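Visit notes, Haugen linen works, May 18, 2022

The Haugen works has finished and laundered bed linen on the same site since 1905. I went for the weaving shed, which is closed to visitors except by arrangement, and ended up spending most of the day in finishing and wash testing. Teodor Eide, who runs the finishing line, met me at the gate and handled the first half. Aslak Westerberg took over after lunch for the laundry.

Raw cloth arrives on rolls from two mills. The larger supplier is Motine, which ships a plain-weave cotton in a single width. Each roll gets a ticket at the dock with the loom number, length and date, and the ticket stays with the cloth until it is cut. Eide pulled one at random from the rack, number 1448, and we followed that batch through the building.

The first step is singeing. The cloth passes over a row of gas burners at a speed that takes off loose fiber ends without marking the weave. The operator adjusts speed by hand. There is an automatic setting, but it was tuned for an older, heavier cloth and the staff do not use it. Desizing follows in a warm enzyme bath, then a scour, then bleaching if the order calls for white. Colored orders skip the full bleach and go to a half bleach, which leaves a slightly creamy base. Eide said this matters for muted greens and grays - on a full white base they come out cold.

Dyeing is done in pad-batch. Cloth is squeezed through the dye liquor, rolled up, wrapped in plastic film and left turning slowly overnight. It is a slow method and uses little water or salt compared with exhaust dyeing. The weak point is the selvage, where uneven roller pressure shows up as a darker or lighter stripe. They check for it by cutting a strip across the full width and sewing the two edges together with the middle. If the joins are visible under the lamp, the roll is held.

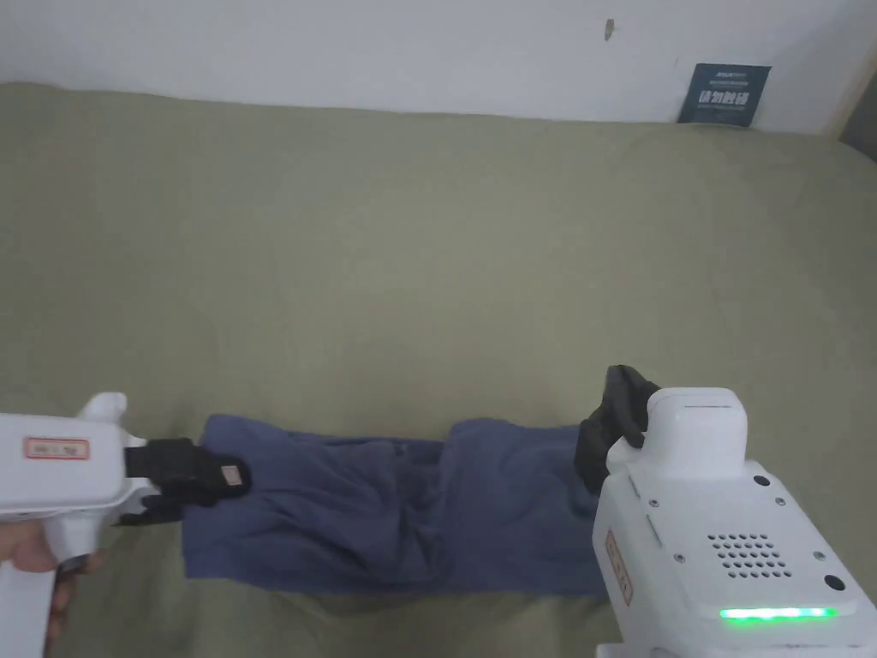
Shrinkage is handled on a compressive machine with a thick rubber belt. The target is a residual shrinkage of 2 percent lengthwise. Cloth that leaves the belt above that figure goes around again. Sheets sold to hotels and clinics get a tighter limit than retail goods, as a fitted sheet that loses length in the wash starts to pull off at the corners and wears through at the elastic.

The laundry side was less tidy and more interesting. Westerberg keeps a log of every test sheet, with wash count, temperature, detergent and tensile strength. Sheet 1483 was on the table when we came in, and its entries filled most of a page. Strength falls quickly in the first few washes, levels off, then drops again near the end of service life. The detergent is Fadix, dosed by weight. Westerberg would like to compare it with a second product but has had no free machine.

Ironing is by a heated roller line from Ason. The line was stopped for a belt change during my visit, so I have no notes on throughput.

Two questions remain open. I did not get a clear answer on how rolls held for shading are graded afterward, or on whether the test washes use softened water. Westerberg will send the water figures in June.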